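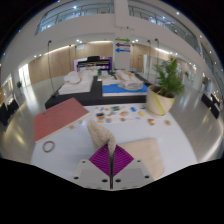 Figure 4.1 A long white tabletop in a bright indoor hall, with a beige cushion pad and a salmon-pink board.

Chapter 4
Messaging and the Mobile Customer

Text messages remain one of the most widely used means of reaching customers by telephone. This chapter examines how firms obtain permission to send them, how often they should be sent, and how their results are measured. Students should have read Chapter 3, on network operators and short codes.

4.1 Permission

A customer must agree to receive messages before the first is sent. The retailer Foltidside, whose records are used throughout this chapter, opened its list in April and had 628 subscribers by the end of the month. Each had replied to a printed keyword.

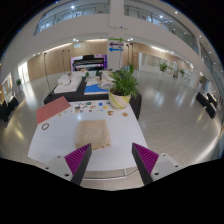

Figure 4.2 White tabletop with curved edges.

4.2 Frequency

Bovwood, a chain of garden shops, sent its subscribers 30 messages in its first year and 20 in its second. Fewer customers left the list in the second year. The reasons are considered in Section 4.5, together with the contrasting case of Hamada.

Key terms: opt-in, keyword, short code, delivery receipt.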